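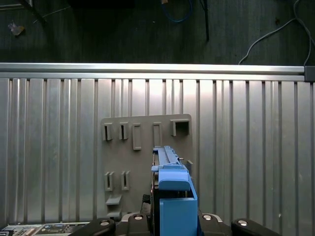

CALLS FOR PARTICIPANTS

Evaluation Sites Sought for the Cele Disassembly Kit

Wellano invites repair shops, electronics recyclers and technical colleges to apply as evaluation sites for Cele, a gripper and software kit for taking apart used desktop computers. Eight sites will be selected. Each will receive one kit on loan for 97 days, beginning in October.

The kit is intended for work inside an open chassis, where hard drives, plastic caddies and cabling leave little room for the fingers. Participating sites will run the supplied removal routines on their own stock of retired machines and report the outcome of every attempt, including those stopped by an operator.

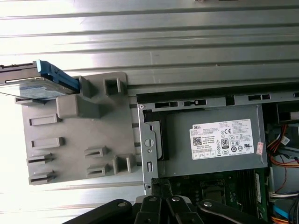

Applicants must have a bench-mounted robot arm in working order, a steady supply of desktop computers, and one staff member available for 8 hours a week. Previous experience with automated disassembly is welcome but is not required. Drives that hold customer data must be handled under the site's own security policy.

Selected sites will attend a setup session at the Wellano workshop on a Wednesday to be agreed. Travel costs are covered. Sites that submit all reports may purchase the kit at a reduced price when the loan ends.

Applications should state the make of arm, the usual monthly intake of computers and the name of a responsible contact. Please address them to Tetteh Tsikata, Evaluation Program, Wellano.

48 shares | 8 comments

Related
Zullard tool changer: service notice
Technician wanted, Clundari parts recovery line
Cele kit: questions from applicants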